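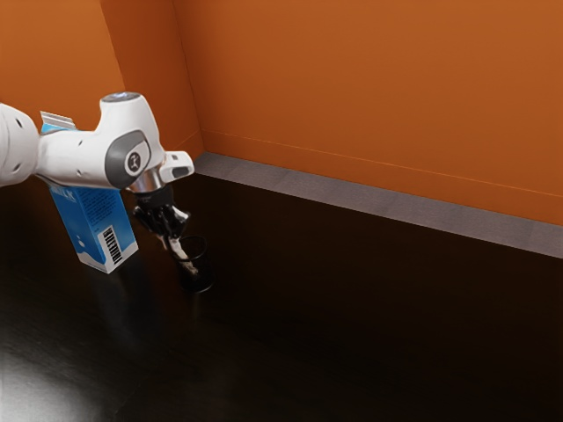

A milk carton and a small cup on a dark tabletop.

When Nanami Kawaguchi joined the Stendus school meals service as head of nutrition, milk was the item that came back most often. Cartons were opened, tasted and left on the tray, and each kitchen had its own explanation. Some cooks blamed the temperature. Others blamed the length of the lunch period.

"I did not want to begin with a theory," Ms. Kawaguchi said when we met at the service's main kitchen. "I asked for permission to spend a month watching children eat lunch, and that was granted."

The service prepares 3,000 meals each school day for 21 schools. Its milk comes from the Takagi dairy, which has supplied the district under a renewable contract for many years. Until recently every child received a single-serving carton with lunch, whether or not the child wanted one.

Following her month of visits, Ms. Kawaguchi proposed that the smaller schools move to large cartons, with milk poured at the counter in the amount each child requests. A child may take a small cup, a full cup or none, and may return for more until the end of the lunch period.

The proposal was not accepted at once. Charoen Phuthong, who manages purchasing for the service, had reservations concerning storage and staff time, and he set these out in a memorandum before the trial was approved.

"A single-serving carton is simple to count and simple to hand over," Mr. Phuthong said. "With large cartons we need refrigerator space close to the counter, and we need somebody to pour. I asked for both to be in the budget from the first day. My concerns on storage have been met. On staff time, I would still like to see a full year."

The trial opened at the Dultumik elementary school, where the dining room was already due for new counters. Staff there received a short training session on portion sizes, the dating of opened cartons and the handling of requests from children with a milk allergy – a subject on which Ms. Kawaguchi insists that the written list be checked at every meal.

She described the first week as slow. The line moved at half its usual pace, and several children asked for a full cup chiefly for the pleasure of asking. By the third week, she said, most had settled on an amount and kept to it.

"Younger children are quite exact about what they want," she said. "They will tell you to stop pouring, and they mean it."

Parents were informed by letter and invited to a lunch in October. The question raised most often was whether children would now drink too little milk. Ms. Kawaguchi's answer is that milk left in a carton was never of use to anyone's diet, and that yogurt and cheese remain on the weekly menu.

Asked whether the larger schools will follow, Mr. Phuthong said that the matter will be considered when the Takagi contract is next renewed. Ms. Kawaguchi would prefer an earlier date. In the meantime she has turned her attention to soup, which is served on two days of the week and which, in her words, "has not been looked at in a very long time."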